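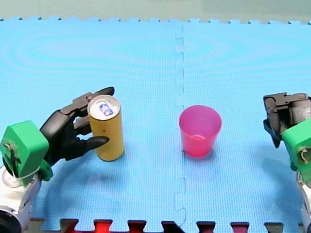
Left hand closed on the yellow can, right gripper clear of the pink cup.

Kelar Hand Comparison Set

README, revised September

Contents

1. Scope
2. Hardware
3. Objects and surface
4. Episode protocol
5. File layout
6. Labels
7. Known problems
8. Contact

1. Scope

Recordings from a bench comparison of two end effectors on a two-arm setup. The question was how a multi-fingered hand and a simpler gripper behave on light, thin-walled drink containers when the arm, mount and controller are held constant. The set contains 200 episodes: 100 with the Jindis multi-fingered hand as the active effector, 100 with the Noltix gripper. The idle arm stays powered and holds position.

The set was made for grasp evaluation. It has been used for imitation learning in-house, but the number of objects is too small for any claim about generalization.

2. Hardware

Both arms are the same model and run the same firmware. They are mounted facing each other across the work surface. The multi-fingered hand is on the left arm and the gripper on the right.

Each effector is attached through a green printed wrist mount. The opening in the mount is for access to the linkage and cable. The two mounts share one design file (mount_v3.step, in /cad), so the tool offset is the same to within print tolerance. Do not swap in the older mount_v2; its flange is thicker and the supplied transforms will be wrong.

Control is position control with a current limit on the finger motors. The limit was tuned separately for each effector and then frozen. Values are in config/limits.yaml.

3. Objects and surface

Yellow slim can, tall, metal lid. Used unopened and emptied; see the fill field.
Pink translucent plastic cup, tapered. Always empty.

The work surface is light blue interlocking foam tile. It gives slightly under load, which helps with low approaches but lets the cup tilt when a finger brushes the rim. Start positions are taken from a list in config/starts.csv and were set by hand.

4. Episode protocol

Place both objects upright at the listed start positions.
Home both arms.
Start recording, then start teleoperation.
Approach, close, lift 40 mm, hold, lower, release.
Stop recording after the active arm has returned home.

An episode in which the target falls is kept and labeled. An episode in which the wrong object is touched first is also kept. The only episodes discarded were those with a dropped camera stream.

Elli Oksanen and Jouko Peltonen operated the arms. The operator field holds A or B; the mapping is not published.

5. File layout

/episodes/NNN/video.mp4 overhead view
/episodes/NNN/joints.parquet joint positions, both arms
/episodes/NNN/effector.parquet finger positions and motor current
/episodes/NNN/meta.json labels and settings
/config
/cad

Timestamps are monotonic and in nanoseconds. Video and joint data share a clock. Effector data from the gripper comes through a separate serial adapter and has its own offset, stored as effector_offset_ns in meta.json. Add it before aligning.

6. Labels

effector: hand, gripper
target: can, cup
fill: full, empty
outcome: held, slipped, tipped, crushed, aborted
first_contact: frame index, or null

Outcome was assigned from video by Tuulikki Turunen and checked by Leena Nurmi. They disagreed on 19 episodes, mostly slipped versus tipped on the cup. Both labels are stored for those; outcome holds the second reviewer's choice and outcome_alt holds the first.

7. Known problems

Motor current is noisy on the hand's lower finger. A replacement cable made no difference. Filter before thresholding.

The hand hides much of the can once closed, so contact frames on the far side are estimates.

No force or tactile data. Current is a poor substitute on the cup, where the wall deforms before the current rises.

Tile seams shift a little between sessions. Do not use them as a calibration reference; use the transforms in config/extrinsics.yaml.

8. Contact

Questions on hardware and CAD: Jouko Saarinen, Kiiskinen lab. Questions on labels: Leena Nurmi. Include the episode number and the config revision in any report.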